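Topic: Anyone switched from outpatient PT to home health?
Board: Rehab Careers

skellstead_pt
Seven years in outpatient ortho and I'm fried. Wisdale Home Care offered me a spot, paid per visit, plus a $4,000 sign-on. My clinic had 1,229 visits last quarter between four of us, so quiet car rides sound like heaven right now! Talk me into it or out of it?

toivoj
Do it. I moved over in December and I'd never go back. You see how people live, what chairs they use, where the rugs are...

LutzP
Careful with per visit pay. I put 1,081 miles on my car in one month and the charting ate my evenings. Get the mileage rate in writing.

toivoj
Lutz, that's your agency, not home health. Mine caps the territory.

LutzP
Mine "capped" it too lol. Ask how many cancellations they pay for.

Thilini_G
I'm kind of in between you two. Love the patients, hate the laptop. I'm an OT so a lot of my day is kitchens and meals anyway.
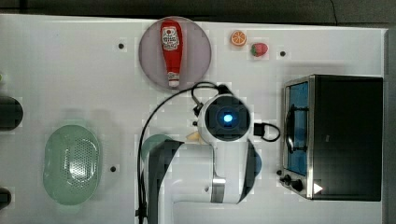 Ketchup, colander, toy strawberry

Anyway, ask for a ride-along before you sign. My first agency said no and I should have walked.

skellstead_pt
Ride-along is set for next week, thanks! Still waiting to hear on mileage.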